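4.2 How the depot entered the investment plan

The district of Bistine had collected drinks packaging through kerbside bags for a long time before a deposit depot was discussed. The first mention of the depot that we could find is in a list of capital wishes, where it stands between a retaining wall and new heating for the sports hall. It had no cost next to it. In the following version of the list it had a cost, 140 thousand, and a note saying that the amount was "as Nircombe". Nircombe is the neighboring district and had already built a depot, but on land it owned and next to an existing weighbridge. Bistine had to rent the land and had no weighbridge. The amount was kept in the plan through two more versions without change.

We describe this in detail for the reason that a similar path was seen in the other cases of Section 3. A figure comes into a plan as a placeholder, and after some time it is treated as an estimate. In the interviews, officers did not defend the figure, but they also did not feel free to change it. Fergus Gillies explained that a higher amount would have moved the depot into the class of projects that need a feasibility study, and there was no money in that budget year to pay for a study. The threshold for this class was 200 thousand. The depot therefore remained below the threshold on paper, and the costs that did not fit were written elsewhere. The access road went to the roads budget. The counting machines were to be leased and so were recorded as running costs.

It would be too simple to call this a trick. The leasing of machines is common, and the roads department did have its own plans for the same street. But the result was that no single document showed the whole cost of the depot, and the council members who voted in March had before them only the building part.

4.3 The operating forecast

The operating forecast was made by Clamenier, a consultancy which had also worked for Nircombe. It has three inputs: the number of containers returned, the handling fee received for each container, and the cost of staff. Of these, the handling fee is fixed by contract and is not discussed further. The staff cost was taken from the district's pay table and agrees well with what was later paid. The difficulties are all in the first input.

For the number of returns, Clamenier used the sales of drinks in the district and multiplied them by a return rate. The return rate was the one reached in Nircombe in its last reported month, and it was applied from the opening day. Nircombe itself had needed 24 months to reach this level. When we put the slower growth into the same spreadsheet and leave everything else as it was, the depot does not cover its running costs in the first two years, and the district has to pay the difference from general revenue. The contract with the operator says clearly that the district carries this risk. We did not find a place in the council papers where this was said to the members.

A second matter is the mix of containers. The handling fee is the same for every size, but small containers take more work per unit of weight and fill the counting machines in another way than large ones. Clamenier assumed one average container for the whole district. In a district with many day visitors this is a weak assumption, as visitors buy small drinks and often leave before they return anything. The deposit on these containers stays with the scheme, and the fee is never earned by the depot.

Figure 4. Small plastic bottle with a red cap, lying on its side on a gray tabletop.
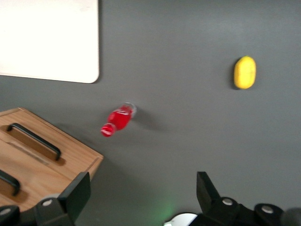
Wing-sze Wu, commenting on an earlier draft of this section, held that we give too much weight to the visitors. In her view the unreturned containers are a small loss next to the rent of the land, and a district that gets the rent right can be quite wrong about the visitors and still not be in trouble. She also wrote that "the average container is a bad idea, but it is a cheap bad idea," and that a survey good enough to replace it would have cost more than the error.

We accept the first point in part. The rent was indeed the largest single difference between the plan and the accounts. It had been copied from an offer that was no longer valid when the lease was signed, and nobody in the finance office was asked to check it. We have therefore run the calculation again with the correct rent and with the average container left in place. The forecast then improves a lot, but the depot still shows a loss in the first year. With both corrections the forecast is close to the accounts. We conclude that the rent explains most of the gap and the container mix explains a part that is smaller but not small enough to be left out.

On the cost of a survey we are less sure. Nircombe had made one at its own depot, using staff already present, and Hiu-tung Fung kindly let us see the tally sheets. They cover 111 deliveries and show a clear difference between weekday and weekend customers. The sheets were never sent to Bistine, although both districts used the same consultant. When we asked about this, we were told that Bistine had not requested them. The officers in Bistine told us they did not know that the sheets existed.

4.4 What was changed afterwards

After the first annual accounts, the district asked for an outside review. The Morrison review, as it is called locally after the building where the hearings were held, had a narrow mandate and did not look at the original decision. It made two recommendations. The first was that leased equipment should be shown together with the capital cost of the project it belongs to, also when the money comes from another budget line. The second was that a cost copied from another district should be marked as copied until somebody has checked it against local conditions.

The first recommendation has been followed. In the current plan every project has a line for leased equipment, and in several cases this line is larger than the building cost. The second has been followed only on paper. There is a column for it in the plan, but the column is filled in by the same officer who enters the cost, and in the version available to us all entries are marked as checked. Wilma Baird told us that the wording of the column heading is not clear, and that she had herself understood it to mean that the sum was added correctly.

Dougal Gillies raised a different concern. If all connected costs are shown in one place, more projects will pass the threshold and will need a study, and a small district cannot pay for so many studies. He expects that some useful projects will then not be proposed at all. Our material does not allow us to test this. The number of new projects in the plan did fall after the change, but in the same period the district also lost a part of its state grant, and we see no way to separate the two effects with the data of one district. We come back to this question in Section 6, where the other cases are compared.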